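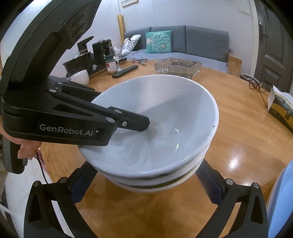
Two grippers, three bowls.

ciltwood: Blue ridged pads on the pair nearest us. My vote is still for these over the smooth Umura fingers, which treat glazed china as a personal enemy.

tenbridge_tom: Disagree. Umura fingers did 114 lifts for me before a slip. Slow, yes. So am I.

ciltwood: On mugs. Mugs have handles, Tom. They want to be picked up.

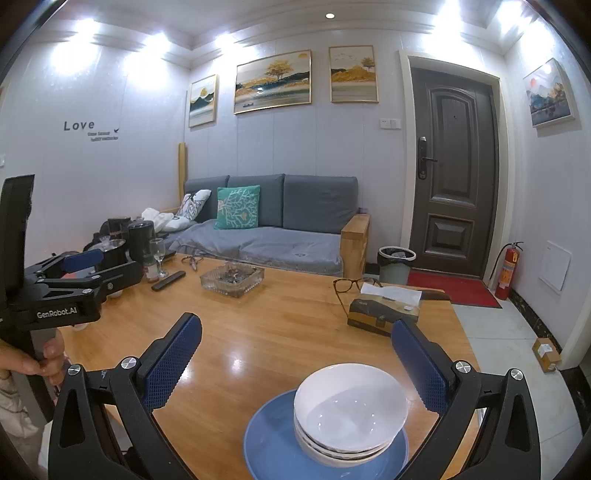

Filed under: Grippers > Pads and fingers

loubna_es: Diamond pattern on both pads, so plenty of edges to bite. My worry is a nested stack. Squeeze the outside and you've no say over the bowls within.

tenbridge_tom: Finally, someone sensible. Plate underneath as well, so that's another rim to get past.

ciltwood: Then go in from the sides, higher up. I don't see the drama.

loubna_es: You said that in January. I bought new bowls in January.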